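Automation on the spring bench: a workplace study at Cuva

Project report, second year, Work and Technology module
September

1. Why we chose this workplace

Our group wanted a workplace where automation was still being brought in, so that we could talk to people before they had got used to it. Cuva is a small firm in Drarnolholm that assembles dampers and return units for agricultural doors and gates. It has 40 employees, and 12 of them work in assembly. Last year the firm decided to automate part of the spring bench, where coil springs are picked up, checked and fitted over a rod before the unit is closed.

We visited four times, once during the early shift, which begins at six. We spoke to seven people from assembly, the production manager and two people from Fikon, the company that supplies the arm and its software. Everyone was promised that they would not be named, and we have left out job titles where a title would give the person away.

2. The work before

Fitting a spring by hand looks simple. The worker takes a spring from the tray, turns it so the closed end faces down, slides it over the rod and presses until the retaining clip can go in. The small sizes take a few seconds. The large ones need both hands and some body weight, and two of the people we spoke to had been moved off the bench for a time because of sore wrists.

The workers also do things that are not on the instruction sheet. They reject springs that feel wrong. One told us she can tell a bad one by the sound when it drops on the bench mat. Another sorts the tray before starting, because springs from the supplier arrive tangled and pulling them apart in the middle of the job breaks the rhythm. None of this was in the first task description that Cuva gave to Fikon.

3. How the automated work is prepared

Fikon prepares most of the handling in simulation before anything is tried on the bench. The virtual springs and grippers are placed against all sorts of backgrounds and surfaces, so that the software does not come to depend on one bench or one kind of light. A two-fingered gripper is used throughout.
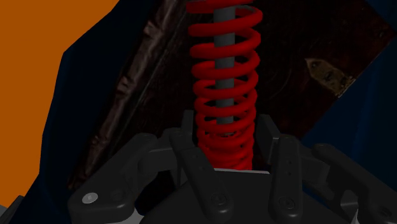
Springs are awkward for this kind of work. Their length changes when they are pressed, and a grip that is fine on the closed coils may slip between the open ones. The Fikon staff said that a rod inside the coils helps in one way, as it stops the spring from bending sideways, but it also leaves less room for error when the spring is moved.

Two assembly workers were asked to spend 30 minutes a day looking through simulated attempts and marking the ones they thought were poor. Both said they were unsure at first what they were meant to look for. After a couple of weeks they had agreed on a short list of their own, mostly to do with where the fingers closed and how straight the spring was held. Fikon then used that list. We think this was the most useful contribution anyone on the shop floor made, and it came about almost by accident -- the task had been planned as a simple yes or no.

4. What has changed for people

At the time of our last visit the arm handled only the large springs, and only on the early shift. Sore wrists were mentioned much less in those interviews. The workers were glad to be rid of the heavy pressing and said so plainly.

Other changes were less welcome. The large springs used to be shared out between everybody, and people walked over to the bench, did a tray and walked back. Now one person stays by the arm, loads it and clears stops. Three people called this the dullest place in the room. The person there also cannot easily talk to the others, as the guard screen is in the way.

Pay has not changed. Nobody has lost a job, but one post was left empty when somebody retired, and opinions differed on whether the arm was the reason. The manager said it was not. Most of the assembly workers believed it was.

5. Comparison with Paterson

We had hoped to compare Cuva with Paterson, a larger firm nearby that automated its packing line some years ago. We were given only one short tour there and no interviews, so we cannot say much. We did notice that staff at Paterson changed places every two hours, including at the machines. When we mentioned this at Cuva, the manager had not considered it and the workers wanted to try it.

6. Limits of the study

Seven interviews is a small number, and all were held in the canteen, where others could sometimes hear. We did not measure output. Cuva has its own figures but did not want them printed.

7. Suggestions to the firm

Let people take turns at the arm within each shift. Write down what the hand workers check before the small springs are automated as well, and pay for the time it takes. Move the guard screen or replace part of it with a clear panel. Tell the assembly staff in writing what will happen with the empty post.

Cuva has received a copy of this report and has agreed to discuss section 7 with the assembly staff.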